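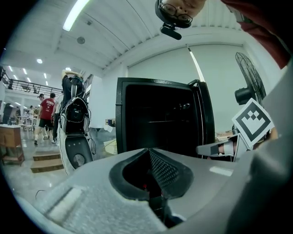 3.2 The corner with the cabinet

I'll admit the corner was my favourite bit of the whole study. We asked people to show us where things end up when a room has no proper storage, and Rachid El Fassi and I kept coming back to the same sort of spot – a boxy cabinet against a white wall, with a fan next to it.

Figure 4. Black cabinet with its door open, and a black standing fan on the right.

The black finish made our job harder than I'd expected. With the door wide open you can just about make out a shelf, and the back wall swallows the rest. Several people told us they'd lost small things in cabinets like this for months (one found his spare keys in April, after paying for new ones!). Of the 273 homes in the Stuva survey, plenty had a dark cabinet that was hardly used, and Tarek Benkirane reckons a pale lining would sort most of them out.

Fans were another matter. They got moved a lot, mostly to let a door swing, and then stayed wherever they'd landed. I come back to door swing in 3.4.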